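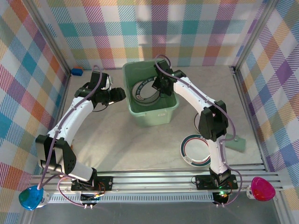 Two arms and the crockery: one gripper is down in the green bin with a plate, the other plate lies flat on the floor of the cell.

Can a machine do the washing-up yet? Tips for the kitchen and the small workshop

Several readers have asked me if it is worth waiting for a robot before they buy a new dishwasher. My short answer is: buy the dishwasher. The longer answer needs some patience, and I have put into it the tips I would give to any person who wants to hand over a chore, now or later.

What a dishwasher does well

A dishwasher is a box which is built around one job. It does not look for the plate. You put the plate in the correct place and the water does the rest. All the difficult work, I mean the scraping, the loading and the emptying, stays with you. When people say that they want a robot in the kitchen, this is usually the part they mean.

Why plates are difficult

Take a plate that lies flat on a hard surface and try to lift it with only your thumb and one finger, and keep your eyes closed. It is a good exercise, please use a cheap plate. The rim is very near to the table and there is nothing to get hold of. Most of us slide the plate to the edge of the worktop without thinking about it, or tip it up with a nail. A gripper with two fingers has to learn one of these tricks too.

A plate that stands on its side is easier to pinch, but in a bin there are walls on all sides and the hand must go in from above. My friend Svatopluk Beneš repaired packing machines before he retired, and he told me that at his work they lost more time with things in boxes than with heavy things.

Tips for stacking and sorting, for people and for machines

Keep plates upright in a rack if you have the space. You take the one you want and you do not lift the whole pile.

Do not mix sizes in one bin. A small plate falls behind a big one and then you must take everything out.

Leave a gap of two fingers between the plate and the wall of the bin. I use a washing-up bowl which is wider than my biggest plate and I chip much less than before.

Put the flat tools, the spatulas and small trays, in their own place before you start with the plates. They slide under things.

Choose plates with a raised rim when you buy new. Old hands and cold hands will thank you.

If the worktop is shiny, lay a thin cloth on it. The plate does not run away when you reach for it.

In the workshop

Here the situation is better, but only for work that repeats. Poul Hedegaard has a small shop where they make brackets, and an arm there moves the same bracket from the same tray to the same press. It does this very well. When a tray arrives turned the wrong way, a person has to come. He paid 4000 for the arm second-hand, and he says the fixtures and the guarding took more of his time than the arm did.

So, if you think about a machine for your bench, first make the work boring. Give each part a fixed place. Mark the place with paint or with a screwed stop. Do it by hand like this for a month, and write down each time when something was not where it should be. I did it with my own drill press and found 80 small interruptions. Most of them were gone after I made one wooden tray. I have not bought any machine.

So, can they do it yet?

For folding shirts, clearing a table after children, finding the lid that belongs to the pot: in a normal house, I would say no. For picking up one known thing from one known place, yes, and for many years already. Between these two is the interesting part, where an arm meets plates of different patterns and they are not all lying the same way. I would not like to promise you a year for it.

Lamduan Yensuk wrote to ask if two arms are better than one. For dishes I think yes, for the same reason that we have two hands. One can hold the bin steady while the other goes in. But then they must also not hit each other, and in my kitchen even two people do not always manage this.

Next time: how to take limescale off a kettle without the smell of vinegar.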